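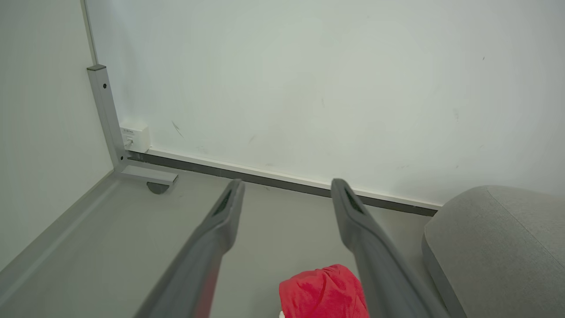 A piece of red fabric on a light gray floor.

Two hikers brought out of Tranach canyon after night on ledge

Two hikers stranded overnight on a ledge in the lower Tranach canyon were brought out safely Saturday, May 2, 2020, after a rope rescue that lasted into the early afternoon.

The men, both in their 30s, had set out from the Gachanja trailhead the day before and planned to be back at their car by dinner. They left the marked path to look for a shortcut to the river and climbed down a gully they could not get back up. One of them hurt his ankle in the descent.

Bulano Mountain Rescue was called at 9:40 p.m. after a family member reported the pair overdue. Three team members walked in along the river trail that night and made voice contact shortly before midnight, but loose rock above the ledge made it too dangerous to reach the hikers in the dark.

"We could talk to them and we knew they had jackets and some water," said Erick Makori, who managed the search. "Sending people down that gully without light would have put more rocks on top of them. We told them to stay put and keep talking to us."

A second group left the trailhead at 5:15 a.m. with ropes and a stretcher. The team set its anchors on the canyon rim and lowered rescuer Solveig Amundsen 651 feet in two stages. She reached the hikers at 8:50 a.m., splinted the injured man's ankle and fitted both with helmets and harnesses.

The team first considered raising them to the rim but decided to continue down to the river instead, where the ground is flatter. Both men were on the canyon floor by 11:30 a.m. The injured hiker was then carried out by stretcher to a waiting ambulance. His companion walked out with the team.

A helicopter was requested at first light but could not get into the canyon due to low cloud. It was released at 7:30 a.m.

The injured man was taken to the hospital in Bulano with a suspected broken ankle and mild hypothermia. The other hiker was checked by paramedics and went home. Their names have not been released.

Pieter Pillay, a deputy with the Bulano sheriff's office, said the hikers had a phone but no signal below the rim. They had left their route and return time with a relative, and that gave searchers a place to start.

"The car was where it was supposed to be, and that saved us hours," Pillay said.

The lower canyon has no marked trail on its east side. A rockslide in March took out part of an old path there, and signs at the trailhead ask hikers to stay west of the river. The slide area is still closed.

Makori said snowmelt is keeping the gullies wet and that more rock is likely to come down over the next few weeks. Anyone going into the canyon should carry a headlamp and warm layers, even for a short outing, he said.

The river trail was closed during the rescue and reopened at 4 p.m.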